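Progress reports > Play and Learning Fund
April
By the project lead, Metholm Toy Library

Dristmont asked for a plain account of where the blocks money has gone, so we have tried to keep the adjectives down.

The grant was 2985 pounds, for restocking the wooden block sets that go out on loan from Metholm and for working out a better way of storing and sorting them when they come home. To the end of this period we have spent 1668 of it. Most went on timber blocks from Carrilho, who delivered in two lots, the second of them to the wrong building. The rest went on paint, sandpaper and a quantity of shelf labels that will see us through to the next century.

The new sets are in two colours, red and green. We had hoped for more, but every extra colour came with its own minimum order, and after a long meeting we found that we were very fond of red and green. Borrowing families have not complained. One child asked where the blue ones were and was told the truth.

Sorting is the part of the work that has moved on most. Blocks used to come back in carrier bags and be tipped on a table, from which a fair number left for the floor. We now tip them into a bin with sloping sides, so that they slide to the middle and stay put while somebody checks them for splinters, chewed ends and porridge. The bin is clamped. An earlier trial without clamps is covered in our last report under "Breakages".

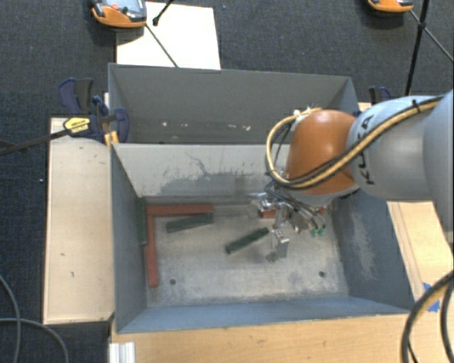 Red and green blocks in the sorting bin, with blue clamps on its edges.

A few things we have learned. Small handfuls are quicker than full loads. Dark green paint looks very much like dark anything else after four in the afternoon, and we have asked for a brighter lamp. Long blocks go back in the box first or they do not go back at all.

Loans are logged in Skedura, which we took on at your suggestion. It does what it says, once you have stopped it sending reminders to people who returned their set in the autumn. We have 9 complete sets out at present and 2 on the mending shelf, one short of a long red block that is thought to be propping up a window somewhere.

Still to do: a second coat on the older blocks, a contents card for each box (a drawing as well as words, following several appeals from grandparents), and a decision about lids. The lids are behind schedule. We measured the boxes, ordered to the measurements, and have since measured the boxes again.

We expect to spend the balance within the agreed period and are not asking for more. If Dristmont would like to visit, mornings are best, and there is parking if you come before the playgroup does.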